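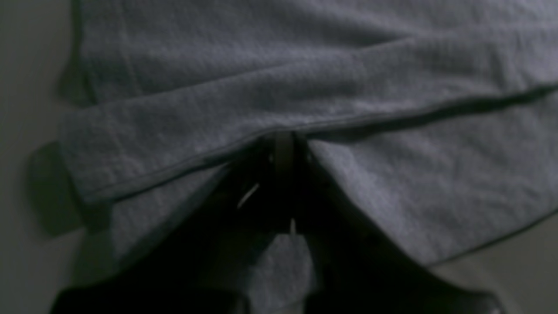

Shanti Tyagi said the grey ones take longest to dry and she would rather have two thin towels than one thick one. Geeta Tiwari agreed about the drying but said guests in the top rooms had asked for the thick sort and would notice if they went. It was left that both views would be noted and the matter taken under item 3.

Penon House – linen and laundry meeting, July

Present: Evelien Verbeke (chair), Geeta Tiwari, Shanti Tyagi, Kamol Meesuk
Apologies: Wayne Bunting (sent written notes on items 2 and 5)

The meeting began late, at 2.20 pm, as the Civulen delivery had to be signed for.

1. Minutes of the last meeting

Agreed, with one correction. The bath mats from the ground floor went to the back store, not to the annexe. Kamol has since moved them again and they are now on the bottom shelf by the boiler cupboard.

Matters arising: the squeaking trolley has had its wheel changed. The lock on the first floor cupboard still sticks. Evelien to ring Stuvo again.

2. Stock count

Wayne's note gave the count as 257 bath towels in use or on the shelf. The figure on the sheet at the start of the year was 290. Geeta pointed out that the earlier figure included old ones already put aside for rags, so the two can't be compared as they stand. Kamol had found 17 in the annexe airing cupboard which he thought Wayne had missed. Wayne was phoned during the meeting and said he had included them.

Agreed that towels put aside for rags will be marked with a stitch of red thread in one corner and left out of all counts from now on. Shanti has the thread.

Hand towels were not counted. To be done before the next meeting.
Action: Wayne and Kamol.

3. Thick or thin

Evelien went back to the point raised before the meeting opened. The thick towels came from Mishra and the thin ones from Civulen. Shanti said that on a wet day the thick ones are still damp at the hems after a full cycle and have to go round again, and this holds up the sheets. Geeta said the hems were the trouble more than the cloth, and that they had been better when the dryer was not packed so full. Kamol said it was packed full because of the Wednesday changeover and there was no other way to get through it.

There was some discussion of a second dryer. Evelien said there was no money for one this year and asked that it be kept off the agenda until the spring.

Agreed to try the following until the next meeting:
Thick towels in the top rooms only.
Thin towels everywhere else.
No more than six thick towels in one dryer load.

Shanti asked for it to be recorded that she thinks six is still too many. Recorded.

4. Folding

Three ways of folding are in use at present. Geeta folds in thirds lengthways and then in half, Shanti folds in half and half again, and the weekend staff seem to do either. The shelves in the first floor cupboard are shallow and the thirds fold fits without hanging over. In the back store it makes no difference.

Kamol asked whether the hem should be smoothed before the last fold or after. Geeta said before, on the table, with the flat of the hand, or the puckers stay in. Shanti said that with the thick ones the puckers stay in whatever you do. Evelien asked how much time this was taking and was told not much.

Agreed: lengthways thirds, then in half, folded edge to the front of the shelf. Hand towels in half and half again as now. Geeta to show the weekend staff and put a note up inside the cupboard door.
Action: Geeta.

5. Softener

Wayne's note asked that softener be stopped for all towels, as he believes it makes them soak up less. Geeta was in favour. Shanti was not sure – she said the towels feel rough without it and there had been a remark in the guest book. Kamol suggested leaving it out on every other wash. Evelien thought this would be forgotten by the second week.

Agreed to stop softener on the thin towels only and carry on as before with the thick ones. To be looked at again next time.

6. Any other business

The lint tray is being emptied but what comes out is being left on top of the machine. There is a bin.

Kamol asked for the ironing board to be kept folded away when the delivery is due, as the cages will not get past it. Agreed.

Shanti will be away for two weeks from the end of the month. Geeta to take her morning loads, Kamol the afternoons. Evelien to find someone for the second Wednesday.

Geeta asked who had taken the good pegs. No answer.

The meeting closed at 3.15 pm. Next meeting in September, same room, Wayne to chair.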